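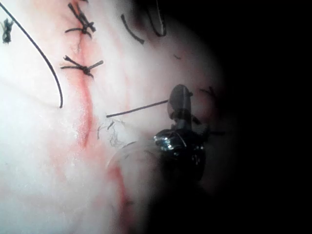
Project Report: Two-Arm Suturing Bench
Mirela Caldeira and Blair Farquharson
Jul 14, 2021

1. Scope

The goal was to close a straight incision in tissue with two small instrument arms, built in the shared workshop at Kavurstead. Both arms are driven by the Umo controller. Mirela wrote the motion code; Blair did the wrist assembly and cabling.

2. Setup

Each wrist is cable driven. Cable tension drifted during long sessions, so the pulleys were re-zeroed after every 200 moves. The curved needle is held in one jaw and handed to the other once the tip is through.
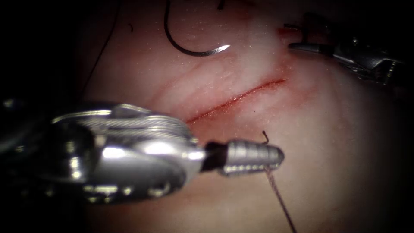 Needle angle at entry was the hardest value to set. A shallow angle tore the edge of the cut - a steep one left the tip too deep to grasp. We settled on a fixed entry angle and adjusted only the depth.

3. Handover

The handover routine was rewritten 4 times. The final version closes the receiving jaw before the first one opens.

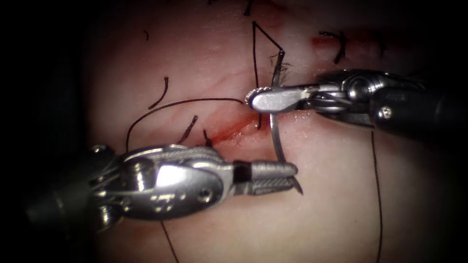
Slack thread remains a problem. It can catch on the jaws during the return move, and the code has no check for this. A tension estimate from motor current is planned for September.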